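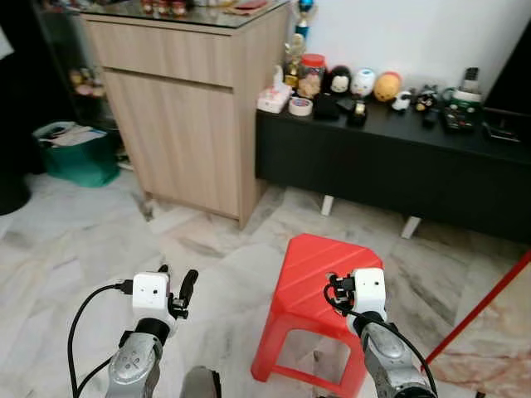

Two-armed stool mover takes its first trip out of the Mokoneck workshop

I've been promising an update on the two-armed build since November, and I finally have one worth your time. The arms work as a pair now! Last week they picked up a stool, carried it the width of a living room and put it down again on all its feet. If you've been following along you'll know how many evenings went into that sentence.

For anyone new to the page, this is the project we started at the Mokoneck shared workshop, on the long bench at the back by the laser cutter. The idea was simple enough to fit on a sticky note: a pair of arms on a rolling base that can shift light furniture so the floor can be swept. I wanted it for my mother's place, where every chair gets moved twice a day and her back has opinions about it. The name on the sticky note was Ellitz, which was a typo for something I can't remember anymore, and it stuck.

The first version had one arm, and I was very proud of it for an entire weekend. One arm can pick up a mug or a remote just fine. Ask it to lift a stool by one side and the whole thing swings around like a gate, and then the base tips, and then you're running. We tried a bigger counterweight (bad), a slower lift (also bad, and boring to watch), and finally gave in and built the second arm as a mirror of the first. Same gripper head, same black fingers, same cable plugging in at the outside so the two cables hang away from each other and never tangle in the middle. I wish I could say that last bit was planned from day one. On the bench the second arm's cable ran inside, and it caught on everything.

The big change this month is the software that keeps the two grippers level with each other. Before, each arm did its own lift and we hoped they'd agree. Now they share one target, and if one hand falls behind, the other waits for it. It took us 13 tries to get a clean lift on the bench and then only 4 more once we had the rig on a real floor, which surprised me, because I'd expected the floor to be the hard part. Marble is shiny and hard and I was sure the wheels would slide. They didn't. What did cause trouble was the light bouncing off the polish, which made the camera see extra edges where there weren't any. We got past it by having the arms look for the seat first and leave the legs for later.

About that stool. People at the workshop keep asking why we don't practice on something fancier, and my answer is that a plain plastic stool is the best test piece I've ever used. It's square on top, so the software gets four good corners to find. The ridges on the seat give the fingers something to rub against. It's light, and when it gets dropped (it has been dropped a lot) it bounces and you set it back up. And it's red, so the camera picks it out against a gray and beige floor with no fuss at all. I'd take it over a wooden chair any day of testing.

I was a lot more nervous about everything else in the room. The workshop has nothing breakable in it that somebody hasn't already broken. A living room has figurines, a trophy, jars, little bottles lined up on a glass top, a whole glass cabinet with more figurines in it. So we set a no-go line in the software and kept the speed at 30 percent for every run. An arm at 30 percent moves like somebody looking for their glasses in the dark. It's painfully slow and I loved every second of it, because I could have reached the stop button with a cup of coffee in my other hand.

We had one scare. On the second carry the right gripper let go early, the stool came down on two legs and rocked, and I said a word I won't type here. The cause was a loose connector at the gripper head, of all things, and it went back in with a click. I've since added a dab of hot glue, and yes, I know, I'll be picking it off with a knife the next time I need to open that head up.

So what's next? The Wemthorpe makers' open evening is coming up and we've been offered a corner table and a patch of floor. The plan is to have the rig pick up a stool, carry it across and set it down next to whoever wants to sit on it. Doors open at 7 and we'll run it every half hour for as long as the batteries and my nerves hold out. Kids are welcome, just stay behind the tape please!

After that comes stacking, which is a whole different kind of headache. Putting one stool on top of another means hitting the right spot from above, and at the moment our aim in that direction is off by 2 centimeters. That's nothing if you're setting a stool on the floor and far too much if you're trying to nest one over another. I've got an idea involving the ridges on the seat, and a less good idea involving stickers.

The parts list and the wiring sketch are going up on the shared drive under Vasseur, the name we gave the base, so look for that folder and ignore the old one called Ellitz, which still has the one-armed version in it. If you're building your own and your cables keep snagging, route them on the outside of the forearm and leave more slack than looks sensible. And if anybody has a spare stool in a color other than red, bring it along to the open evening. I'd like to see what the camera makes of it.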